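Week 2: what a block is, and why fees go up and down

Hello again! Last week I got as far as wallets and then ran out of time, so I'm picking up where I stopped. Have the Rirum worksheet open if you can.

A block is just a bundle of transactions. On Kumau, our practice chain, one holds up to 3,000 of them and a new one turns up every 20 seconds.
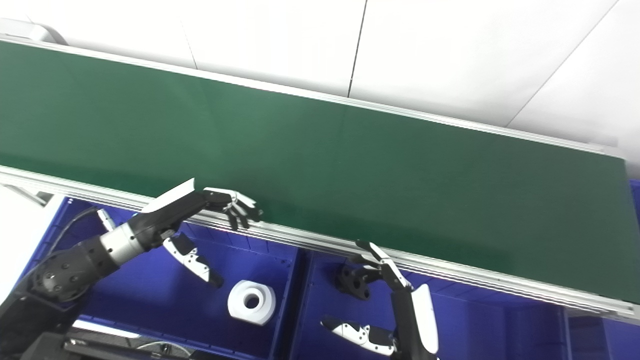 A green conveyor belt, both times.
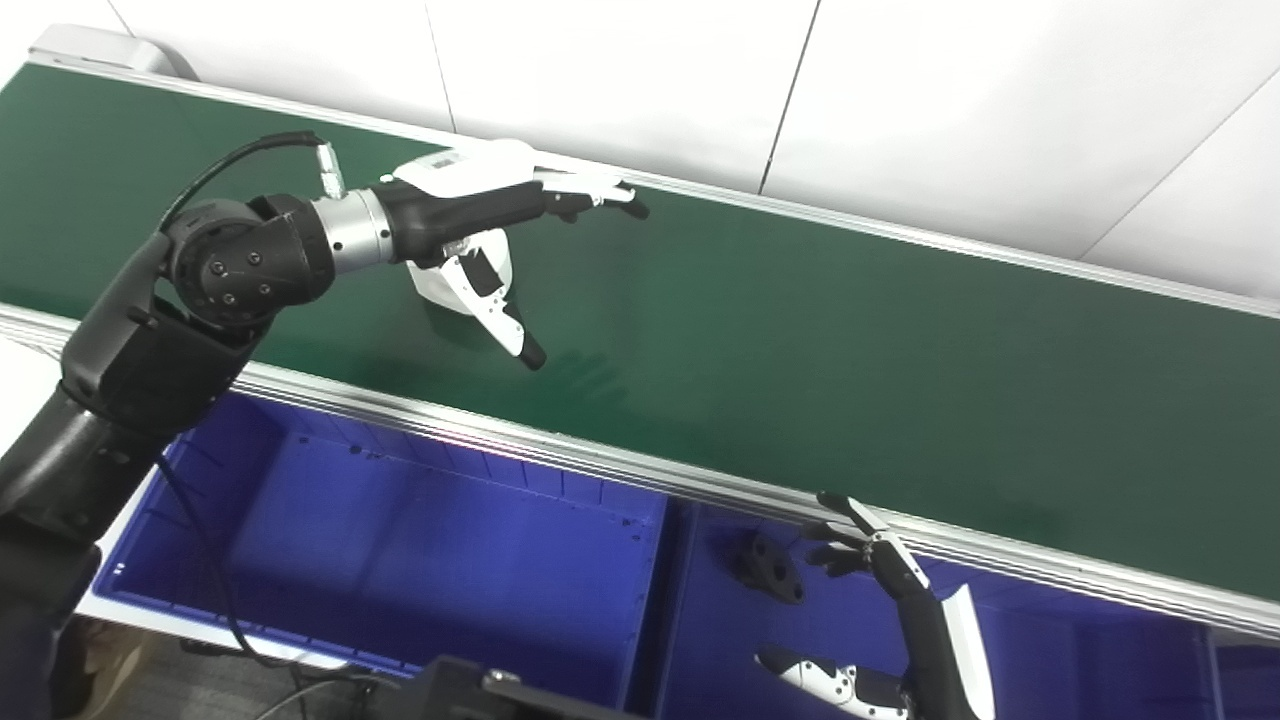
So what happens to a payment that doesn't fit in the next block?
It waits in a queue with the other unconfirmed payments, and the ones offering a higher fee usually get picked first.

Have a look at the April block on your worksheet. It has 2,870 transactions in it, so there was still a bit of room and even the stingy fees got through (mine included — I always go low).

Now compare the Firport block, which is full. Write down the lowest fee you can find in each.

For next time, please read the Tan handout, pages 1 to 2, and bring your two fees along. We'll start with those and then move on to stablecoins!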